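Section 8. Working With the Hand-Held Gripper on Washroom Stock Tasks
Dositeck site guide, Ditanberg building
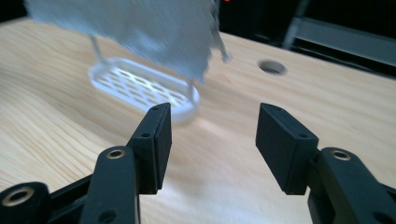

The supplier's manual says the Simiyu system "frees staff for higher-value work." We have kept that sentence out of our own steps. On this site it has moved some of the work from the cart to the table, and the steps below cover the table part.

Before you start

1. Sign in on the shift sheet. Table time is paid time and goes on the same line as your rounds.
2. Open and close the gripper by hand a few times. Both finger pads should move evenly. If one lags, tag the tool and take another.
3. Look at the screws on the pads. Do not tighten them yourself.
4. Set out the items on your task card, such as a cloth and a soap dish. Keep them away from the hole in the tabletop.

Recording a task

5. Start with the gripper open.
6. Bring the pads to the cloth and close them until it holds. Squeezing harder does not help.
7. Lift, move and release the way you would on a normal round. Do not slow down to look neat.
8. If you drop something, finish the task anyway and mark it as a drop.
9. Stop after 50 minutes and rest your hand. The supplier's manual allows longer. Ours does not.

Note: The first batch from the Waruvton building came to 1,616 recordings, and 66 were thrown out as unreadable. Those 66 were still somebody's work. Ask your lead to log rejected recordings as hours worked.

Caution: Keep fingers clear of the arms behind the pads. They pinch when the gripper closes.

Caution: Do not use the gripper on wet floors or carry it on a ladder.

What changes on your shift

The rounds have not gotten shorter. Management expects they will once the machine can handle cloths without help – we have seen no date for that, and the July plan does not give one. Until there is one in writing, keep your usual route and do not agree to cover a second floor on the strength of a demo.

Questions about hours go to your shift lead. Questions about the tool go to the Simiyu help desk, which opens at 8 on Monday.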